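About Jellar

Jellar is a household textile care and mending school based in Jimuvholm. It was established by Florin and Ruxandra Bratu, who had worked together in hotel linen services before opening a small teaching room of their own. The school provides instruction in the washing, pressing, folding, repair and storage of clothing and household cloth, and it accepts both private learners and staff sent by employers.

The school remains under the direction of its founders. Ruxandra Bratu is Principal and has overall charge of teaching. Florin Bratu is responsible for admissions, premises and relations with employers.

Our purpose

Jellar exists to teach the ordinary care of cloth to a good standard. Many of those who enrol with us have looked after a household for years and wish to do so with less effort. Others are preparing for posts in hotels, care homes and private houses, where a cupboard must be kept in such a way that any member of staff can find what is needed. The same methods are taught to both groups, in the same classes.

We teach by hand and by repetition. Written notes are issued at the end of each course, and learners are asked not to take their own during practical work.

The Foundation Course

The Foundation Course consists of 10 sessions and is open to all applicants over the age of sixteen. No previous experience is required. The sessions deal in turn with sorting, fibre and care labels, washing, drying, pressing, folding flat cloth, folding garments, simple mending, storage and stock-keeping. Each session begins at 9.30 in the morning and closes at noon.

Handling and folding

Two sessions of the Foundation Course are given entirely to handling and folding, and they are conducted by Nelu Sârbu, Senior Instructor. Learners begin with large pieces in strong colours. Checks and stripes are preferred for early practice, as the lines of the pattern show at once whether an edge has been brought square to its neighbour. Plain white cloth is introduced only when the learner can fold a patterned piece accurately without being prompted.

A piece is first taken up and shaken out, then laid down and smoothed from the centre towards the edges with the flat of the hand. Creases are dealt with before the first fold is made. Learners are taught to find the hem by touch and to lift by the edge wherever the cloth allows it.

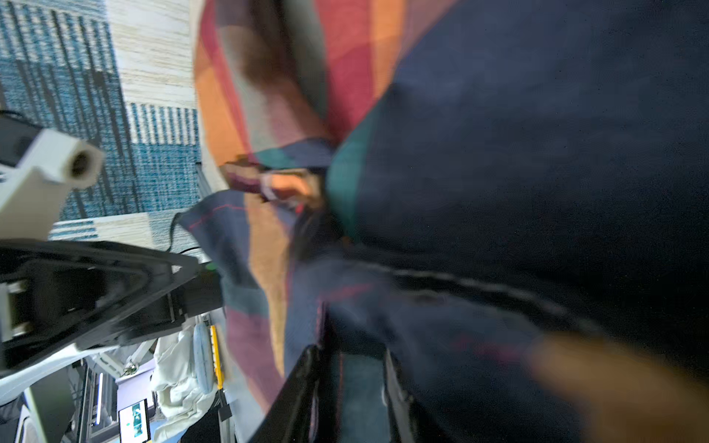
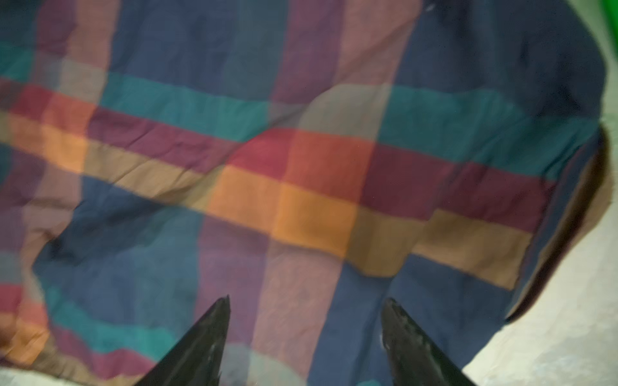 Brightly coloured cloth in navy, teal, orange and red.

Mending and Alteration

The mending room is supervised by So-yul Noh, who joined the school from the costume trade. Instruction covers darning, patching, the replacement of buttons and fastenings, the turning of collars and the repair of hems and seams. Learners are invited to bring work from home, provided that it is clean and that it can reasonably be completed within the course.

The school also maintains a cloth library of 833 catalogued pieces, comprising checks, stripes, plain weaves, towelling, table linen and a smaller group of knitted fabrics. Items may be consulted during opening hours on application to the mending room. Pieces marked for practice may be borrowed for 2 weeks at a time and should be returned folded.

Courses for Employers

Training for employers is arranged under the name Varkus. It may be delivered at Jellar or on the employer's own premises, and the programme is agreed in advance with Florin Bratu. A typical Varkus programme includes a review of existing linen cupboards, instruction for staff in a common method of folding, and a written shelf plan. Certificates of attendance are supplied on request.

The Lacerda Bursary

The Lacerda Bursary assists learners who would otherwise be unable to meet the fees of the Foundation Course. Applications are considered by Phyllis Fothergill, Bursary Secretary, and are treated in confidence. The closing date for courses beginning in the new year falls at the end of November. Applicants are asked to submit a short letter setting out their circumstances and their reasons for wishing to attend.

Visiting the School

Prospective learners are welcome to observe part of a session before enrolling. Visits last 40 minutes and must be arranged beforehand through the school office. The teaching rooms are on the ground floor and have step-free access from the courtyard.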